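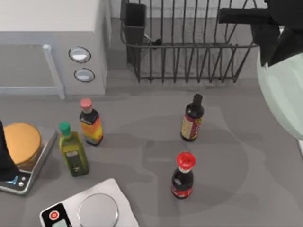 生活道具論 第5回 講義メモ「台所の時間は誰が決めるのか」

前回の続きです。前回は保存の話で終わってしまって、肝心の「時間」まで行けませんでした。すみません、冷蔵庫の話になると止まらなくて……。今日はその分、少し駆け足でいきます。

1.「適当に」から「何分」へ

古い料理の覚え書きを読むと、時間の書き方がとにかく大らかです。「湯が騒いできたら」「豆が指でつぶれるまで」「お祈りを二回唱えるあいだ」。私はこの三つめが大好きで、毎年この授業で紹介しています。時計が台所になくても、体と声があれば時間は測れたわけですね。

それが「中火で14分」になると、何が変わるでしょうか。まず、鍋のそばにいなくてもよくなります。それから、失敗したときに責める相手が変わります。豆が硬いのは私の目が悪いのか、レシピの数字が悪いのか。ここは後で話し合ってもらうので、自分の家の経験を一つ思い出しておいてください。

2.ガドリー町の聞き取りから

配付資料の2枚目は、Elikem Kpodoさんがガドリー(Gadley)で集めた聞き取りの抜粋です。全部で804件、そのうち授業で読むのはほんの少しだけ。興味のある人は研究室に全文のコピーがあるので声をかけてください(かなり重いです、物理的に)。

私が面白いと思ったのは、つまみを回すときの言い方です。「少し回す」「三時のところまで」「いつものところ」。目盛りに数字が書いてあっても、みんなあまり数字で呼ばないんですよ!「いつものところ」がどこなのかは、その家の人にしかわかりません。お嫁に来た人が最初に困ったのがこれだった、という話が何度も出てきます。

逆に、ボタン式に買い替えた家では「いつもの」が消えて、「二分三十秒」という言い方が急に増えます。道具の形が言葉を変える、という先週のキーワードがそのまま出ていますね。試験に出すかどうかはまだ決めていませんが、私が好きな話だということは覚えておくといいかもしれません。

3.待ち時間の使い道

イバラ(Ibarra)の共同炊事場の記録も少し見ておきましょう。こちらは住民が3,000人近くいた地区のもので、火を使う順番が細かく決まっていました。待っているあいだに何をしていたかというと、洗い物、縫い物、それから圧倒的におしゃべりです。炊事場がなくなって各家に火が入ったあと、「楽になったけれど、話を聞かなくなった」と書いている人がいます。

では今の私たちは、温めているあいだの短い時間に何をしているでしょう。私は皿を拭きます。と言いたいところですが、だいたい扉の前で立ったまま何もしていません。去年の受講生には、その間だけスクワットをするという人がいました。えらい。

ここで用語の整理を一つ。この授業では、手を動かしている時間を「作業時間」、道具に任せている時間を「預け時間」と呼びます。レシピの「調理時間」はこの二つが混ざっていることが多いので、資料を読むときは必ず分けてください。去年のレポートでは、ここを混ぜたまま計算した人がけっこういました。

4.次回までの課題

自分か家族の食事づくりを一回分、作業時間と預け時間に分けて書き出してきてください。分刻みでなくてかまいません。「洗濯機が止まるまで」みたいな測り方も大歓迎です。むしろ読みたい。書式は自由、A4で1枚以内。

参考文献は『ウタッチ家事日誌』(Utachの章だけで十分です)と、グリトフ(Gritov)文庫の目録番号1,906の料理帳。後者は字がにじんでいて読みにくいので、翻刻のほうを使ってください。翻刻は図書館の指定図書の棚にあります。

提出は次回の授業の最初に、紙でお願いします。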